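Home | Projects | Reports | Get Involved

Findville Reading Rooms: Progress Report to the Lukáč Fund
Jul 28, 2025

We're so pleased with how this period has gone! Your grant was meant to get two reading rooms open and stocked, and both are now lending books six days out of seven. The shelves at Gramura Street went up in April, and the smaller room at the Indo Building followed once the flooring was done.

We have bought 973 books so far against a target of 2,000. Picture books go out fastest, then comics, then anything with a shark on the cover. Prasetyo Khoo has been handling the orders and got us a better price on library binding than we had budgeted (the savings went straight into large-print titles, which older readers kept asking for). 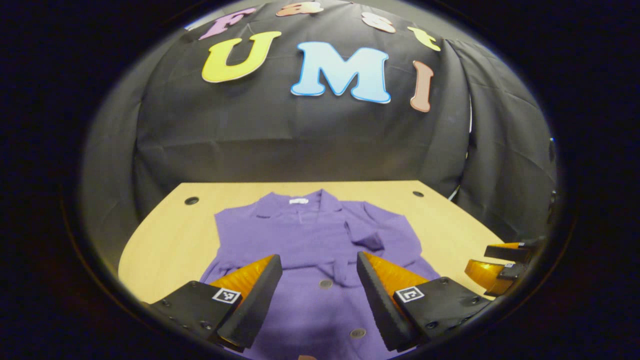
Colorful foam letters pinned to black cloth.

The family evenings have grown too. We now have 46 households signed up, and parents have started choosing the read-aloud books themselves. Matěj Hájek runs the evening for new readers and would love to add a second group in the fall, provided we can find another tutor.

Two things are behind schedule. The online catalog still doesn't show which room a book is in, so people phone us to check. The outdoor book return hasn't arrived, and the supplier has moved the delivery date twice. Neither changes the budget.

Next we'll finish the second book order and send you the full spending table.

Filed under: Grants & Updates, Literacy
6 shares | 0 comments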